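Marker caps left off for weeks: does horizontal storage matter?
Forum: Art and Office Supplies > Pens, Markers, Ink
3 Mar 2024

hkramer_26
I look after the supply cabinet at a drafting school. We go through a lot of alcohol-based permanent markers, mostly Tusto medium tips, and a good share of them come back weak long before the ink should be used up. The current rule is tip down in a cup. A colleague wants them flat in trays. Before I order trays I would like to know whether orientation matters for single-tip markers, or whether the loss is all through the cap.

Pisik
Flat is the usual advice for double-ended markers, where standing them up starves one tip. For a single tip, tip down is fine and in some cases better. The reservoir is a fiber rod and the solvent moves by capillary action, so gravity has a small effect over days and a larger one over months. Cap seal is the bigger variable by a wide margin.

nsoomro
I disagree on tip down for long storage. It floods the nib on water-based markers and you get blots in the cap. Once there is ink around the inner seal it no longer seats properly, and then you have the evaporation problem anyway. I store everything flat.

Pisik
Water-based, agreed. The question was about alcohol ink.

Dustance
Our bench. Markers lie flat here during the day. 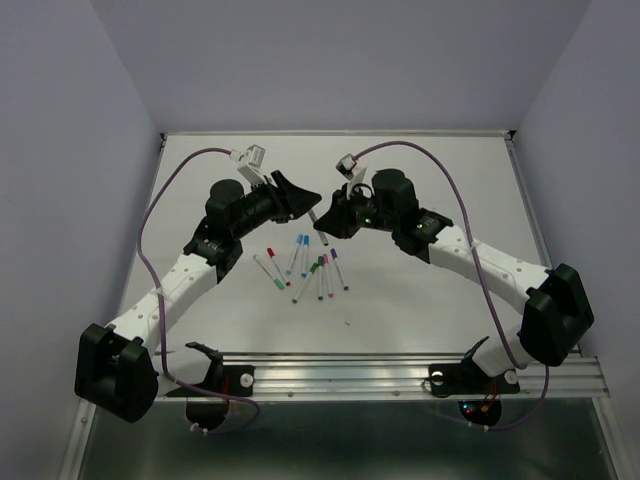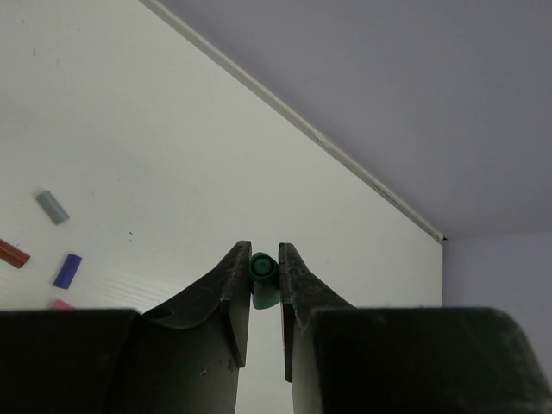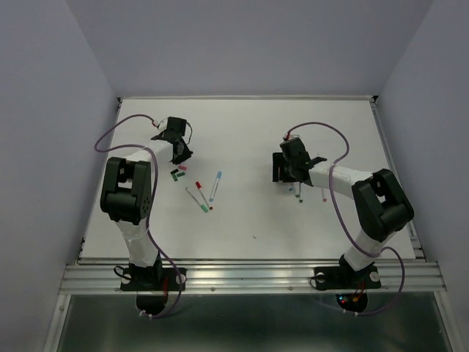

hkramer_26
Can a dried alcohol marker be brought back by leaving it capped and tip down overnight?

Dustance
Only if there is still solvent in the reservoir. In that case the nib will usually re-wet by morning; if the reservoir itself is dry, you need to add solvent or throw it out.

nsoomro
Adding solvent works but thins the color. I tried isopropyl on a batch last July. The lines were usable for labels and too pale for anything that had to be scanned.

mwako
Depends on the solvent. Many permanent markers use ethanol or a propanol blend, and matching it helps. Rubbing alcohol from the drugstore can contain a lot of water, so check the percentage on the bottle. A few drops on the nib, cap on, leave it overnight. Do not soak the whole nib – the dye bleeds out into the dish and you have made things worse.

V. Sokol
I kept a log on this. 50 markers, same batch, half tip down and half flat, all capped until they clicked, stored at room temperature. I weighed them at the start and again after 3712 hours. The difference between the two groups was smaller than the spread within either one. The ones that lost the most had hairline cracks in the cap, in both groups.

Pisik
Matches what I would expect. Do you still have the individual weights?

V. Sokol
On paper. I can type them up, but the scale only reads to a tenth of a gram, so do not expect much from them.

nsoomro
Then the test cannot separate the two groups at all. A tenth of a gram is coarse for this.

V. Sokol
It separates cracked caps from sound ones, and those were the ones I was throwing away.

hkramer_26
Thanks. I will leave the cups as they are for now and go through the caps with a magnifier. Does anyone sell replacement caps for the Tusto medium, or are people taking them from dead markers?

mwako
From dead markers. Keep a jar of them.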